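A day out at the Toom ground station

Feb 19, 2022

I've wanted to get inside the Toom tracking station ever since I first saw the big dish from the highway as a kid, so when the open day tickets finally came up I had mine booked before the kettle boiled. It's a 314 kilometre drive from my place (each way!) and I'd do it again next weekend if they let me.

We parked in a paddock and got a shuttle bus the last bit. Mobiles have to be in flight mode from the cattle grid onwards, and they mean it – a bloke two rows in front of me got a very firm talking-to when his rang. First stop was the visitor hall, where you pick up a sticker with your tour group on it and then stand about eating a sausage in bread until your colour is called. I was green. Green went last, so I had two sausages.

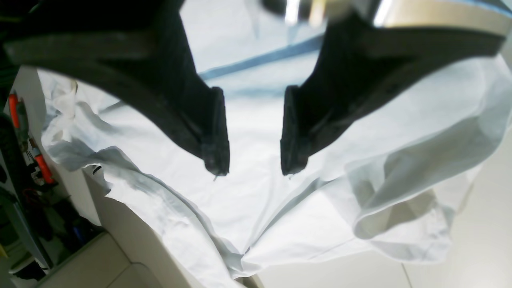

The big dish

Crikey, it's large. The dish is 32 metres across and you don't get a proper feel for it until you're standing at the base with your neck cricked, looking up at the struts. They tipped it for us, very slowly, and the sound is a sort of low hum you feel in your boots. Our guide said it can keep working in a fair bit of wind but has to be parked pointing straight up once things get nasty, and that the crew get twitchy every September when the spring blows come through.

Most of its time at the moment goes to Senalon, the little lunar relay satellite, which was on the other side of the Moon when we visited, so there was nothing to listen to just then. I was a bit crushed about that. They played us a recording of the carrier signal turned into sound instead, a thin whistle that slid down in pitch as the spacecraft moved away. A toddler near me whistled back at it for the rest of the tour.

We also got to poke our heads into the room under the dish where the receiver gear is cooled. You can't go in, only look through the door, and it's noisier than I expected, all compressors and chugging. I'd always imagined these places as dead quiet.

The control room

Smaller than the movies, and with much worse carpet. There are four desks facing a wall of screens, and a whiteboard with somebody's footy tips on it. The controller on shift was lovely and answered questions for ages. I asked what happens when a pass goes wrong and she said mostly you swear, ring the next station along, and fill in a form.

She also explained Stesto, the scheduling software they use to share the dish between missions, and showed us a week's bookings in coloured blocks. It's like trying to get a tennis court! One university had a slot at 3 am and had apparently been thrilled to get it.
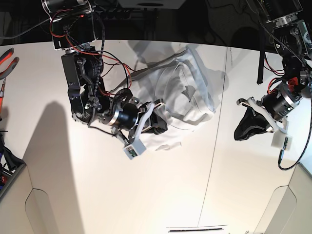
Talks and the model rockets

After lunch there was a talk in the big tent about Gatus, the planned follow-up mission that'll orbit at around 400 kilometres and test a new radio link back to the station. I followed the first half. The second half was antenna gain and I'm afraid I drifted off a bit – it was warm in there and the chairs were good. The slides are meant to be going up on the station's website, so I'll have another crack.

Out on the oval they were letting off model rockets every half hour. One went up beautifully, opened its parachute and sailed straight over the fence into the neighbour's dam, to huge applause.

If you're thinking of going

They let in 2,000 people and the tickets go fast, so get on the mailing list. Bring a hat, because there's next to no shade between the hall and the dish, and wear closed shoes or you won't be allowed up the stairs. The coffee van only took cash. The shop had run out of mission patches by mid-morning, but they took my address for the next batch, and I came home with a tea towel with the dish on it.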